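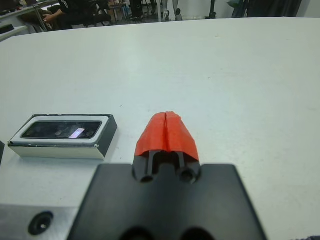
March
By the Grindgate Young Readers desk

What happens on settlement day?

When a family buys a house, they do not pay at the front door and walk in. First the buyer and the seller sign a contract. The contract names the price and a date. On that date the house changes owners. The date is called settlement day, or closing day.

Most buyers do not have enough money saved to pay for a whole house. They borrow the rest from a bank. This loan is called a mortgage, and it is paid back a little each month, often for 25 years or more.

Suppose a house on Drikurura Street costs 400 gold tokens. The buyer has saved 200 tokens. The bank lends the other 200. On settlement day both amounts go to a settlement agent, who holds the money and checks the papers.

The agent checks that the seller owns the house. The agent also checks whether the seller still owes money on an old loan. If so, that loan is paid first and the seller gets what is left.

Next, a paper called a deed is signed. It says who the new owner is. A government office keeps a record of it, and each record has its own number, such as 763. Anyone can look up the record later.

The buyer then gets the keys.

Words to know
Deed: the paper that passes a house to a new owner.
Mortgage: a loan used to buy a house.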